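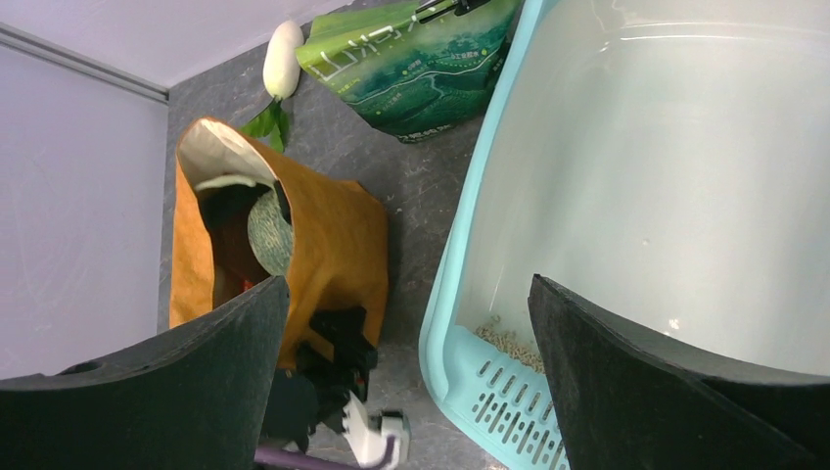 Wrist view with the padded fingers at the bottom, a melon in a paper bag at left and the litter tray at right.

Gudero wrist-view training kit, version 2: review
Posted 2nd November

Gudero is a software kit for training a robot arm from wrist camera recordings only. There is no overhead camera in the method. You record a person guiding the arm, the kit cuts the recordings into short segments, and a policy is trained on those segments. We used it through October on the two-arm bench at Millby, with Sakent padded fingers fitted.

The claim that made us try it is in the method paper: a wrist view is enough for sorting mixed household items on a counter, provided the training set includes plenty of views where the gripper hides part of the object. Most of our older data left those views out. Gudero keeps them and gives them extra weight.

Setup
Installation took one afternoon. The calibration tool is good. It finds the fingers in the view and builds a mask for them, and it coped with thick black pads, which our previous software (Jin) often mistook for shadow. It did have trouble when parts of the other arm came into view between the fingers. Black hardware next to black pads gave a mask with ragged edges, and we had to fix it by hand before training. The manual does not mention this.

Recording
We recorded 1,032 demonstrations. The segmenter turned them into 1,745 training segments, fewer than I wanted, because it throws out anything where the wrist stops moving for more than two seconds. You can change that limit, but only in the config file.

The items were a mix on purpose. A netted melon sitting inside a paper bag is a hard case for a wrist camera, with the rim of the bag in front and a dark opening behind. A white radish on a gray speckled counter is easier, though the leaves confuse the grasp point. Glossy printed packages gave us the most false edges. The light-blue litter tray was there as a large object that fills half the view and leaves very little counter to work from.

Results
We ran 49 test pickups with the Gudero policy and 49 with the Jin policy, same items and same start positions. Gudero failed on 8. Jin failed on 19. Most of the difference came from the bag. Jin tended to close on the rim, and Gudero went over it and into the opening more often.

On the radish there was no difference worth reporting. On the tray both were poor. Neither policy seemed to know where the rim was once a finger covered part of it, and this is the very situation the method is supposed to handle. I would like to see the authors test on more large objects.

Caveats: one bench, one counter surface, one set of fingers. We did not change the lighting. I would not read much into the exact numbers.

What I liked
Finger masking, once cleaned up. Training finishes overnight on a single card. Log files are readable.

What I didn't
Second arm not handled in the mask. Stop limit hidden in the config. The viewer crashes if you scrub backward through a long recording.

Worth it?
For bags, boxes and anything else with an opening, yes. If your work is mainly trays and bins, keep your overhead camera for now. We are staying with Gudero on the Millby bench and will rerun the tray tests when version 3 comes out.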